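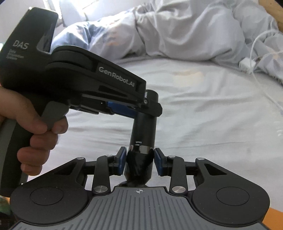
30 March 2021
Asked by pirzada_bench

Is the GenRobot.AI hand-held gripper kit worth 1,749 for two units, or should I pay 2,322 for the set with spare finger pads? Mostly smooth, rounded objects.

Take the dearer set. Pads on our Plavbridge pair lost grip on glossy parts by November. Gramar sells them singly but delivery is slow.

Cheaper one is fine.

Check the trigger travel first. Ours needed resetting on one unit. The manual covers it under Maintenance.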